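Section 3. Recording demonstrations with the Tollau hand-held grippers

This section covers recording at the table, from laying out the objects to closing the session file. It assumes that the grippers have been paired and the head camera has been calibrated as described in Section 2. If either gripper has been dropped or opened since the last calibration, go back to Section 2 before you continue.

3.1 Before you start

1. Clear the table of anything that is not part of the task. Cups, phones and tools left on the surface will appear in the recordings, and the model may learn to depend on them.

2. Set the room lights to the level used for the rest of the project. Do not change the lights during a session.

3. Put the task objects on the table. Place them by hand, without measuring. Some variation in position from one demonstration to the next is wanted.

4. Run the gripper cables back toward you and to the outside of each forearm. A cable that crosses between the two grippers can catch on objects or pull a wrist camera out of line.

5. Turn on the recorder. Wait until the status light for each gripper and for the head camera is steady green.

6. Open Detell on the recording computer and choose the task from the list. If the task is not in the list, see 3.6.

Note: The recorder needs 9 GB of free space for each session. Detell shows a yellow bar when there is less than this. You can still record, but the session may end early.

3.2 Checking the gripper tips

Check the tips at the start of every session and again after each break.

1. Squeeze each handle fully and let go. The jaws should close and open without sticking.

2. Look at the pad on the inner face of each tip. Use the wrist camera view in Detell if you cannot see the pad well from where you are sitting.

3. Brush off dust with the dry brush. Do not use alcohol on the pads.

4. Compare the two pads of the same gripper.

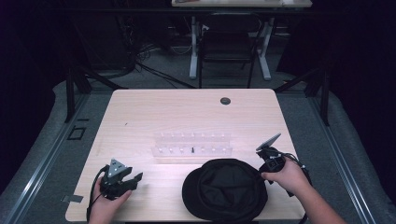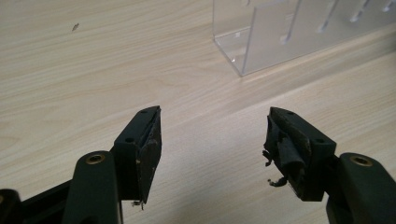

Pads are replaced in pairs. A new pad next to an old one grips unevenly, and small objects tend to turn as the jaws close. Dust and light scratches alone are no reason to change a pad, but tearing is. In the wrist camera view, the pad on the left tip is worn and dusty but mostly whole, while the one on the right tip is peeling away from the plastic with strands hanging under it. With a gripper in that state, change both pads before recording anything more. The part is listed in the Procházka spares sheet as pad set 826.

Caution: Do not trim loose strands and carry on. The rest of the pad may come off while you are holding an object.

Caution: Unplug the gripper before changing pads. The jaws can close without warning if the recorder is restarted.

3.3 Recording a demonstration

1. Sit or stand so that the head camera sees the whole work area and both grippers. Check the preview.

2. Hold both grippers over the near edge of the table with the jaws open. This is the start position.

3. Press the foot switch once. You will hear one short tone.

4. Do the task at a steady, normal pace. You do not need to move slowly. Avoid stopping in midair to think - if you have lost track of the next step, discard the demonstration and start over.

5. Keep your fingers on the handles. Do not let go of a gripper to fix something with your bare hand while recording.

6. When the task is finished, bring both grippers back to the start position and press the foot switch again. You will hear two short tones.

7. In Detell, mark the demonstration Keep or Discard.

If you drop an object and can pick it up again with the grippers, do so and keep the demonstration. Recoveries are useful. If the object falls off the table, discard.

3.4 Soft objects

Caps, cloths and bags change shape every time they are handled, so they need more starting variety than hard objects.

1. Change the way the object lies between demonstrations. Turn it over, rotate it, or push in the crown of a cap.

2. Grip a fold or an edge. Do not pinch the object flat against the table, as this wears the pads and scrapes the tabletop.

3. If a piece of the object hangs over the near edge of the table, leave it, unless the task sheet gives a fixed start area.

4. Watch the wrist views in the playback. Fabric that covers a wrist camera for more than 3 seconds makes the demonstration hard to use. Mark it Discard.

Note: Dark objects close to the black grippers can be hard to pick out. If Detell reports low contrast, do not add a lamp. Add a comment to the session and continue.

3.5 Pegs, racks and other clear parts

Clear acrylic parts pick up reflections, and the camera may see their edges differently from one angle to the next.

1. Wipe clear parts with a dry cloth before the session.

2. Check that every peg stands straight before you press the foot switch.

3. Do not tape the part down unless the task sheet says so. If it slides during a demonstration, steady it with the second gripper.

4. Where a row includes a peg of a different color, follow the task sheet for its position. Do not move it from habit.

3.6 Adding a task

1. In Detell, choose Tasks, then New.

2. Type a short name and one sentence saying what should be true at the end.

3. Enter the target number of demonstrations. The default is 500.

4. Save. The task appears in the list after the next sync with the Rudham server.

3.7 Ending the session

1. Choose Close Session and wait for the file check to finish. Do not turn off the recorder during the check.

2. Write any pad change in the comment box, with the side it was made on.

3. Hang both grippers on the stand with the jaws open. Pads stored under pressure take a set and have to be changed sooner.

Last revised April 8, 2018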